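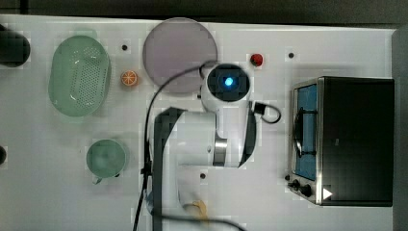
Open Day at Brendunell: the gallery

Posted by Nuala Costello, Sep 1, 2023

Quick one before I lose the will. Just the one picture up so far, the kitchen table, and my notes go underneath. Rest of the gallery to follow when Cillian gets his card reader back off his brother.

Great turnout. 77 signed in at the door, plus a fair few who walked past the book. Queue down the stairs by 11. Sorry to anyone who got stuck behind the school group, they had a lot of questions and most of them were good.

The kitchen table

White arm, toaster oven on the right, green mug and colander over on the left. Blue light on the joint, which is what all the small kids wanted to talk about. Best view is from straight overhead, you can see how much of the table the arm has to work round. Black cable goes right across the big round disc, yes, we know, Malachy has been told.

Malachy Quinlan and Shadi Kassab ran this one between them. Two sessions, morning and afternoon, same talk both times: how you get an arm to deal with ordinary kitchen stuff when none of it is where it was yesterday. Shadi did the talking. Malachy did the stop button and the biscuits.

Most asked: can it make toast. Next most asked: what's the orange thing. Looks like half an orange, have a look left of the arm and up a bit. Small red thing further along the top, guesses welcome, we had cherry and doorbell.

Someone asked why the oven is in at all. Shadi's answer, more or less: doors are hard. A handle you have to pull, a door that swings into the space you're standing in, then knobs on top of that. He did a good ten minutes on hinges and people stayed for it.

Names, as I was asked all day: this table is Beno. Shehu is the sorting bench upstairs, Murer is the one on wheels. No reason for any of them that I've ever been given.

Other bits

Tadhg Brennan's talk on Murer overran, so the second tour went off late. Slides are with him, email him and not me please.

Lost property: one grey scarf, a childs lunchbox, reading glasses in a brown case. All at the front desk.

Next open day is in Febuary, date to be fixed. Smaller groups this time and booking for the kitchen table, since that was where it jammed up. If you'd like to be told when booking opens put your name down at the desk or ring and ask for me.

Thanks to all who came, and to Cillian Egan for stacking every last chair.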